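Lunde: second progress report to the Panommont Fund
Prepared by Fidelina Restrepo, project lead

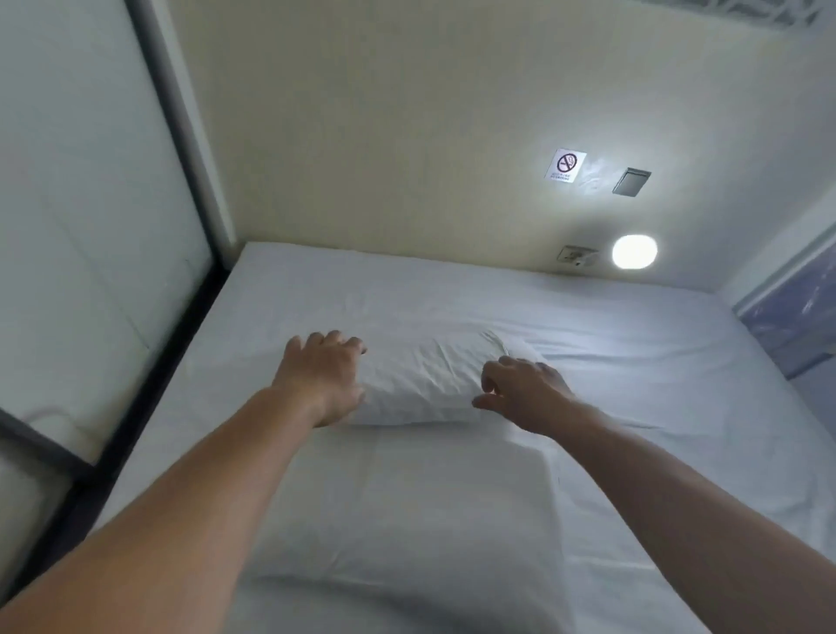

We are three chapters into Lunde now, and I'm delighted to say that all three can be played from start to finish in the headset. When we last reported, only the harbour chapter existed in any real form, and the night train was a stack of drawings and a very long sound file. Now you can wake up on the train, sit up, look about and get yourself out into the corridor (which sways, gently, more on that below). The first thing you do in that chapter is small and domestic: you reach out with bare arms across a white mattress and take hold of a single white pillow with both hands, in a sleeping space not much bigger than the bed. There is a ticket underneath. It is my favourite moment in the whole piece so far, and several testers went back and did it twice.

Work done since the last report

The script for all three chapters is locked. We cut the second conversation with the conductor, who was explaining things the player had already worked out, and gave her best lines to the old man in the dining car. Voice recording is finished for chapters one and two. Chapter three still has temporary voices, mostly mine, and I apologise in advance to anyone who tries the current build.

Hand tracking was the big job of this period. We had planned to use controllers throughout, with hands as an extra if time allowed. After the first week of trying both we swapped the order, and I'm so glad we did! Picking up a cup or drawing a curtain with your own fingers changes how slowly people move, and Lunde is a story that needs people to move slowly. Soft things were hard. Cloth that creases properly under a hand eats up a lot of the headset's power, so we now only work out the creases close to the player's fingers and use a simpler surface everywhere else. Frame rate in the train chapter has been steady from that point on.

Sound is in good shape. Lulleck, our audio partners, delivered the full set of train recordings in July, and they are wonderful. You can hear which side the tunnel wall is on. They also made the ferry horn that opens chapter one, which made one of our programmers jump out of his chair the first time it played.

Testing

We ran 18 sessions at the Rusivley arts centre, with people who had mostly never worn a headset before. They played the harbour and train chapters back to back and then talked to us over tea. Three of them felt queasy in the swaying corridor. We have halved the sway and added a setting to turn it off altogether, and we'll invite those three back to see whether that's enough.

The other finding was about reading. The letters in the harbour office were too small, and people leaned so far forward that they put their heads through the desk. The letters are now larger and can be picked up and held at whatever distance suits. There is also a spoken version of each one, switched on from the main menu. Seated players can reach everything in chapters one and two. Chapter three has one shelf that is still too high, and it will come down.

Audience

Our mailing list has reached 1035 people, helped a great deal by the short talk we gave at the centre after the last session. We have put aside 200 places for an early home trial and will fill them from the list, keeping a share for people who play sitting down or with one hand.

What is running late

The ending. We have two versions and the team is split between them. In one, the player steps off the train at Lunde station and the story closes on the platform. In the other, they stay in their seat and watch the town go by. I prefer the second, but the first is much clearer to a new player, and I'd like to test both before we choose. This puts the final voice session back by three weeks. The studio has been kind about moving the booking and there is no charge.

Subtitles are also behind. Text that floats in front of the player looked fine on a monitor and horrible in the headset, so we're trying it pinned beside whoever is speaking.

Spending

We are within budget overall. Hand tracking cost more than planned, and the travel line cost less, as Lulleck recorded closer to home than first proposed. I'd like to ask your permission to move what is left of travel into subtitles and testing. The revised sheet is attached to this report, with the changed lines marked.

Next period

Chapter three gets its real voices and its lower shelf. Both endings go in front of testers at Rusivley, the home trial opens, and we begin the final round of lighting on the harbour. If anyone from Panommont would like to come and try the train before then, please do. The headset is charged and there's usually cake.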